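4. Drying knitwear and delicate items

The Mesomitz drying cabinet has three programs for textiles that cannot be tumbled. Use the Flat program for knitted garments, the Hang program for shirts and coats, and the Air program for items that need no heat. Read the care label first. If the label and this manual disagree, follow the label.

CAUTION: Do not load items that have been cleaned with solvent. Vapor can ignite inside the cabinet.

4.1 Preparing the load

1. Spin the items in the washer at 500 rpm or lower.
2. Close zippers and hooks. Empty all pockets.
3. Lay each knitted item on a flat, clean surface and ease it back to its original shape. Straighten the side seams and smooth the hem by hand. Do not pull on the neckline.
4. Leave wide folds open. Thick areas such as cuffs and collars dry last.
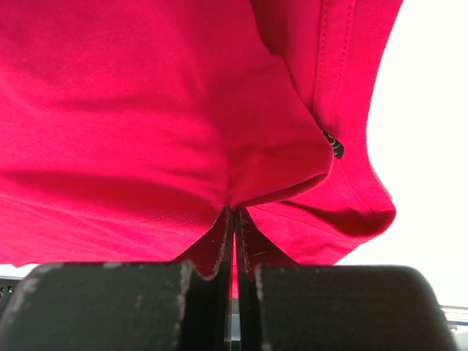 Strong colors can bleed during the first few cycles. Dry dark and bright items apart from white ones until the rinse water runs clear, and wipe the mesh shelf with a damp cloth afterward.

4.2 Starting the Flat program

1. Slide the mesh shelf into the lower rails until both catches click.
2. Place the items on the shelf in a single layer. Keep them clear of the rear air inlet.
3. Close the door. The door lamp goes out.
4. Turn the dial to FLAT. The display shows the default temperature, 38 °C.
5. Press + or - to change the temperature. Wool and silk should stay at the default setting or below.
6. Press START. The fan runs for eight seconds before the heater switches on.

Note: The remaining time is recalculated during the cycle and may go up as well as down — this is normal with heavy knits.

4.3 Turning the load

When the display shows TURN, open the door, turn each item over and reshape it if needed. Press START to resume. If the door stays closed, the program continues without a pause, but the underside may remain damp.

4.4 After drying

1. Remove the items and let them cool on a flat surface before folding.
2. Pull out the lint screen under the shelf and brush it clean.
3. Leave the door ajar until the interior is dry.

If the display shows E8, the lint screen is missing or not fully seated. Refit the screen and press START. If the code returns, disconnect the cabinet from the power supply and contact Istus service, quoting form 2554.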